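Pilemstead Desk Things: README
Small items set, phones and what they go in 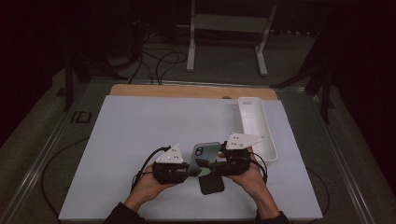
Set covers the small stuff that lives on a desk or by a front door. Phones, phone cases, trays, mats, pads. Things people pick up, put down, lose, put back. 2,785 clips in all, 363 of them with a phone in. Started in April, still being added to, so check the change notes at the bottom before you quote a number.

What's in the folders

phones/ - 363 clips. Picking up, turning over, standing up, laying flat, putting in a tray.
trays/ - long ones, short ones, deep and shallow. Empty and full both.
pads/ - flat square things, mats, coasters. Anything thin that's a pain to lift off a smooth table.
mixed/ - everything else. Most of the set is in here, sorry, sorting it is a slow job.

Each folder has a list.csv with one line per clip: object, colour, start place, end place, done or not done. Colours are everyday words. "Teal-blue" and "light green" were both used for the same sort of case by different people so search for both. Will merge at some point.

Labels

"Tray" means has a rim. No rim = pad.
"Phone" means phone with or without a case. Case on its own is "case".
"Upright" is anything standing on a short or long edge, leaning a bit is fine.
"Flat" is flat. Back up or screen up goes in the notes column, not the label.
"Done" means the thing ended where the line says it should. Dropped and picked up again still counts as done, but put "drop" in notes.

Please don't invent new labels. Ask first.

Tables and surfaces

White board for most of it, a few on bare wood, 40 on a patterned cloth. The cloth ones are harder to use and sit in mixed/cloth. Pale trays on the white board are hard to pick out at the edges, so if you are doing outlines start with the dark objects and come back to the trays later.

Known problems

234 lines in mixed/list.csv have no end place. Being filled in by hand.
Some clips from the Suvora batch have the start and end swapped. Marked with an x in notes.
Two spellings of grey. Both are in there. Use either.
Object names in the Pruvost batch were in French to begin with and a few got missed when they were changed over, so you might meet a "plateau" or an "étui". Same as tray and case.
Phones with a screen lit up: skip these if there's anything readable on it and tell me wich clip, I'll pull it.

Checking

Ottó Nyitrai went through all of phones/ and fixed the upright / flat mix-ups. trays/ is half checked. pads/ not checked at all. If you do a chunk put your initials in the last column and the folder name in checked.txt, otherwise it gets done twice.

Getting it

Shared drive, Hindo folder, ask for acess if you can't see it. Copy the list files along with the clips, they don't work apart.

Changes

- phones/ relabelled, old list kept as list_old.csv
- cloth clips moved out of the main mixed folder
- "mat" dropped as a label, now all "pad"
- next: trays by length, then the missing end places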